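About Us

The House of Prayer at Prollthorpe is a small Catholic retreat house. We receive persons and parish groups who wish to have some days of silence, and we also teach a correspondence course on the prayer of the Rosary for those who cannot travel.

How we began

The house was opened by four sisters of our community who came from Cuevas with very little English and two trunks of books. They had been invited to look after the chapel on Avlow Lane, which had been closed for a long time. In the first winter they prayed the Office in their coats. People from the village started to come for the evening Rosary, then they asked for a morning of instruction, and from this the retreats grew slowly.

Today we are a community of seven sisters. Two of us still come from Cuevas, and the others joined here. We belong to the diocese like any other religious house, and our chaplain is appointed by the bishop.

What we offer

Our weekend retreats are preached and follow one theme, usually taken from the Gospel of Saint Luke. The longer retreats are in silence, with one talk in the morning and the possibility to speak with a sister in the afternoon. We have 28 beds. Meals are simple and we eat together -- during the silent retreats a sister reads aloud at the table.

The correspondence course has ten letters. You read, you pray, and you write back to us when you are ready. There is no examination. Up to now 1,787 persons have asked for the first letter, and 274 have written to us after the last one.
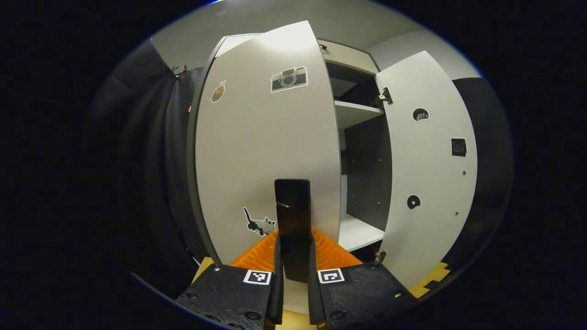

White cabinet with its doors open.

Our library

The library has a good number of works on Marian devotion, the lives of the saints and the Fathers in translation. A part of it was given by the Zilby parish when their reading room was closed. Guests may borrow books during their stay, but please do not take them home. We also keep 200 prayer cards in large print for guests whose eyes are tired.

About private revelations

We are often asked for our opinion on apparitions and messages. We speak of those which the Church has approved, and we try to explain them with patience and in the light of Scripture. About the others we prefer to wait. We do not distribute leaflets on them, and we ask our guests also not to leave them in the chapel.

How we live

We have no fixed price for retreats. Each guest gives what is possible, in an envelope without name. The house is closed in the last two weeks of December, when the community makes its own retreat.

If you wish to come, please write to us first by post or use the form on the Contact page. We answer every letter, but sometimes slowly.

Page updated 06/11/2018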